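Lacing Up: what I learned from one pair of canvas sneakers
Final project report, Tanham Design Foundation
2021-12-19

My project started in September with a pretty simple question – why do some shoes take so much longer to lace than others? I wanted to do the whole history of footwear at first (ha!), but my tutor group talked me down to laces, and then down again to canvas sneakers.

I set myself a budget of 400 dollars and ended up spending most of it on laces. I got flat cotton ones from Jillden and round waxed ones from Clarka, and I tried both with the same three lacing patterns: crisscross, straight bar and ladder. I timed every try on my phone and kept the numbers in a spreadsheet that got way too big.

The flat laces won easily for me. They lie down nicely over the tongue and they stay where you pull them, even before the bow is tied. The round ones looked great but kept sliding back through the eyelets while I was working on the next row, which drove me nuts. Ladder lacing was the slowest with both kinds, and I messed it up 12 times before I got one I liked.

Color mattered more than I expected too. White laces on a tan or orange-brown shoe are really easy to follow with your eyes, so I made fewer mistakes with them than with dark laces on dark canvas.
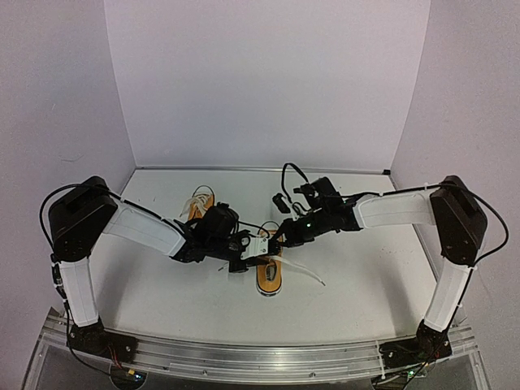 Fig. 1. Canvas sneakers with white laces, one behind the other on the white tabletop.

If I did this again I'd start with fewer patterns and try kids' sizes as well – small eyelets are a whole different problem.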